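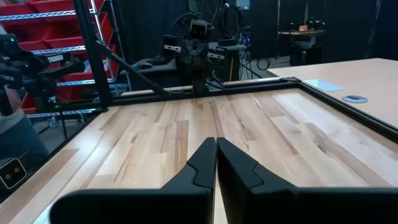
Chaminda Chowdhury wrote to us after the second reading round that the stories from the 1931 volume are stronger than he remembered, and that we should not cut the long one about the lighthouse keeper's double. We have followed his advice. The story stays in, complete.

Progress report on the anthology of early ghost and science fiction stories, Grovham Press
Apr 15, 2019

Reading and selection
We received 558 stories, in print and in typescript. Anneliese Wiegand and Arne Brinkmann read all of them, and 118 went to the second round. The final choice is nearly complete. Only 2 places are open, both in the section on haunted machines, where the readers still disagree.

Translation
Rüdiger Kröger has delivered "The Clock at Ernus" and most of "Under the Salt". The second one is slow work. Its narrator changes his way of speaking when the visitor from the other planet takes over his body, and in the first English draft this change was lost. We have asked for a new version of these pages – it will not cost extra.

Rights
The Ackermann heirs have agreed to our terms in writing. For "Dumport Station" we have not found the owner of the rights. Two letters came back unopened. If there is no answer by June, we will take the story out and use the money for its fee on proofreading.

Introduction
Tumaini Minja has sent a first draft. It is good on the magazines of the period, but too long, and it tells the endings of three stories. She will shorten it.

Budget
Spending is within the plan, except for photocopies from the libraries, which were more expensive than we expected. We ask for your permission to move a small amount from travel to copying. The form is attached.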